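Chapter 7
Wood as a Building Material

Learning objectives
After studying this chapter, students should be able to describe how moisture affects the size and shape of lumber, identify the main ways of arranging boards on a wall, and select a suitable board for a given interior use.

7.1 Introduction

Wood has been used to enclose rooms for as long as people have built permanent houses. In the hill town of Drultdale, where winters are long and stone is costly to move, most interior walls built before the arrival of plaster were covered with boards sawn at local mills. Many of these walls remain in service. Their condition gives builders a useful record of how different species, thicknesses, and methods of fastening perform over time.

Wood takes in moisture from damp air and releases it to dry air. As it does so, it swells and shrinks, mainly across the grain. A board changes very little in length but may change noticeably in width between April and the end of the heating season. Wall coverings must allow for this movement. Boards that are fitted tightly when dry may buckle, and boards that are installed green will open at the joints.
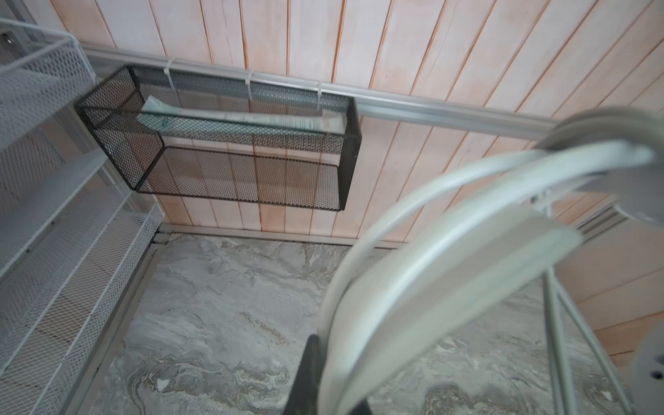
Figure 7.1 Vertical planks on the wall of a small enclosed space.

Boards may be set vertically, horizontally, or on a diagonal. Vertical boards require horizontal nailing strips or blocking between the studs. Horizontal boards may be nailed directly to the studs, which shortens the work but places every joint where dust can settle.

The Ikton mill, whose records are discussed in Section 7.4, sold wall boards in 2 grades. The better grade was reserved for parlors and public rooms. The common grade, which admitted small knots, went to pantries, closets, and stairways. An order of 800 boards was usual for a house of moderate size, while a meeting hall might require 2,000.

Key terms
grain, green lumber, blocking, nailing strip, seasoning

7.2 Moisture and Movement

The moisture content of wood is expressed as a percentage of its oven-dry weight.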